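Most tips for running a small workshop crew come from people selling something. A new tool wall, a points app, a laminated list of values. I've run a repair shop with a crew of six for long enough to have tried most of it, and I don't trust much of what I read. These are the ones I'd still pass along.

## Skip the suggestion box

We had one by the sink. It collected gum wrappers and one note about the radio. People will tell you what's wrong if you ask while you're both doing something else, like sweeping up or loading the van. Ask about one thing. "What slowed you down on the Porkier job?" gets an answer. "How are we doing?" gets a shrug.

## Fix the small thing the same week

If somebody says the bench vise slips, fix the vise before Thursday. I used to save complaints for a monthly meeting, and by then half of them had been forgotten and the other half had turned into grudges.

## Be suspicious of prizes

I once paid $155 for a gift basket to reward the tidiest bench. One person won, the rest rolled their eyes, and the benches were a mess again by July. The same money went further on decent gloves and a second shop vac. Maybe prizes work in a bigger place. I have my doubts.

## Label shelves, but let the crew do it

I labeled everything myself the first time. My categories made sense to me and to no other living person. The second time I handed over the marker and a roll of tape and went to lunch. Some of the names are odd ("bent but fine") and things go back where they belong, so the names stay.

## Keep the cleanup short

The Bratu method, which a supplier talked me into, wanted 28 minutes of cleanup at the end of every shift with a sign-off sheet. People signed the sheet. I can't say much more for it than that. We now do ten minutes with the music on, and everyone stops at once, including me. 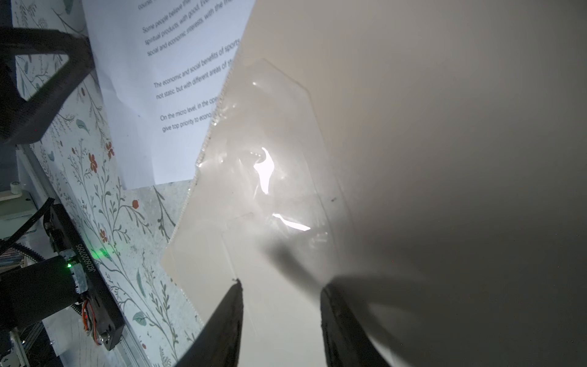
The part about including me matters more than the ten minutes. If the boss is on the phone while the floor gets swept, you may as well hire a cleaner.

## Before you buy a program

Helholm wanted $737 for a "team spirit" kit with posters and a workbook. Ask anyone selling one of these:

- Can I talk to a shop my size that still uses it after a year?
- What do I have to do every week, and for how long?
- Can I get my money back?

I got a brochure in reply. Brotelero at least answered the second question, and the answer was an hour every morning, so I passed on that too and bought a better coffee maker.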